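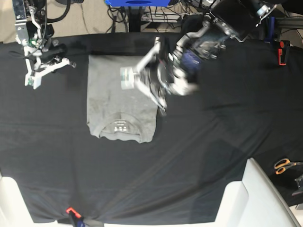

8월, 월요일 오전. '1000년의 공포' 자료 대조

Kusitz 판본을 다시 폈다. 서기 1000년을 앞두고 농부들이 밭을 버리고 땅을 수도원에 바쳤다는 그 이야기의 출처를 끝까지 따라가 보려고. 지난달 세미나에서 다들 고개를 끄덕이는 걸 보고 영 찜찜했다. 교과서에 있고 설교집에도 있으니 맞겠지, 하는 분위기였는데 둘 다 같은 책을 베꼈다면 증인은 하나다.

Nurau 수도원 기증문서부터. 목록상 258건이고 원본이 남은 것은 그보다 적다. 나머지는 후대 등기부의 사본이라 날짜를 그대로 믿기 어렵다. 사본 작성자가 연도를 '정리'해 준 흔적이 몇 군데 보인다(여백의 다른 손글씨, 잉크 색도 다름).

"세상의 종말이 가까우니"라는 문구가 나오는 문서를 따로 뽑았다. 이 문구만 인용해 놓고 공포의 증거라고 쓴 논문이 꽤 있다. 그런데 같은 정형구가 훨씬 이른 문서에도, 1000년이 한참 지난 문서에도 똑같이 나온다. 서기가 늘 쓰던 서두일 뿐일 수도 있다. 편지 끝의 "건강을 기원합니다"를 모아서 전염병이 돌았다고 쓰는 꼴이다.

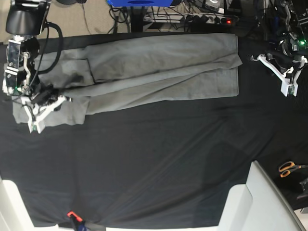
작업대. 검은 천 위의 회색 옷.

오후. 연대기 쪽

Osach 연대기에 유성과 기근 기사가 있는데, 문제의 해에 붙은 기사는 2줄이다. 수도원장 선출, 그리고 지붕 수리. 종말을 앞둔 사람들이 지붕을 고쳤다는 점이 재미있긴 하지만 이것도 반대 증거로 크게 쓰면 안 된다. 연대기 작성자는 원래 지붕 얘기를 좋아한다. 게다가 이 부분은 나중에 한꺼번에 옮겨 쓴 것으로 보인다.

Tyson Poirier가 메모를 남겼다. "침묵은 증거가 아니다. 두려웠다면 오히려 안 썼을 수도 있다." 첫 문장은 동의한다. 둘째 문장은 어떤 결과가 나와도 빠져나갈 수 있는 말이라 받기 어렵다. 그런 식이면 무엇이 나와야 틀렸다고 할 건지 먼저 적어 달라고 답장했다. 아직 답 없음.
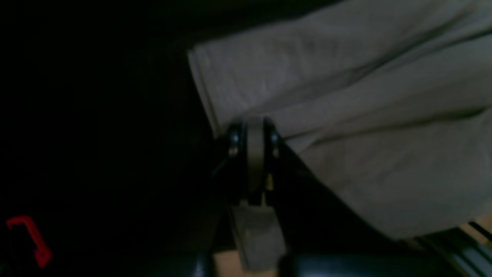

그렇다고 요즘 유행하는 반대쪽 정설, 그러니까 공포 같은 건 전혀 없었고 모두 근대의 날조라는 주장도 그대로 못 받겠다. 이쪽 역시 서로를 인용하며 돈다. 각주를 따라가면 대개 같은 서평 한 편에서 끝나고, 그 서평에는 사료 번호가 없다. 농민이 올해가 몇 년인지 몰랐다는 단정도 걸린다. 부활절 날짜를 계산해서 알려 주는 사제가 마을에 있었다면 연도를 들을 기회는 있었을 텐데, 들었는지 신경을 썼는지는 우리 자료로 알 수 없다. 모른다고 쓰자.

3000명이 순례를 떠났다는 숫자도 확인했다. Dong 필사본에는 숫자가 없고 "많은 무리"라고만 되어 있다. 인쇄본 편집자의 주석에서 처음 나온다. 편집자의 근거는 못 찾음. 우리 초고에서 이 숫자는 뺀다. 복수의 자료가 일치한다고 썼던 문장도 지울 것. 내가 쓴 문장이라 좀 창피하다.
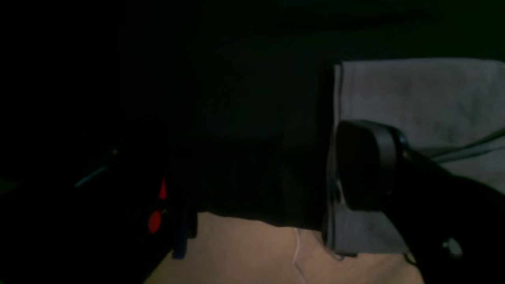 남은 일

정형구 문서를 원본과 사본으로 나누어 표를 다시 짤 것. 지금 표는 둘이 섞여 있어서 쓸모가 없다.

Osach 연대기의 필체 구분은 내 눈만으로 판단했으니 다른 사람이 내 메모를 보지 않고 따로 해 볼 것.

세미나 발표 제목에서 "신화의 붕괴" 삭제. 무너뜨린 게 없다. 지금까지 말할 수 있는 것은 Nurau 문서로는 공포가 있었다는 주장을 뒷받침하지 못한다는 정도.

Dong 필사본 뒷장의 지워진 줄은 복제본으로 안 읽힌다. 원본 열람 신청서를 다시 낼 것.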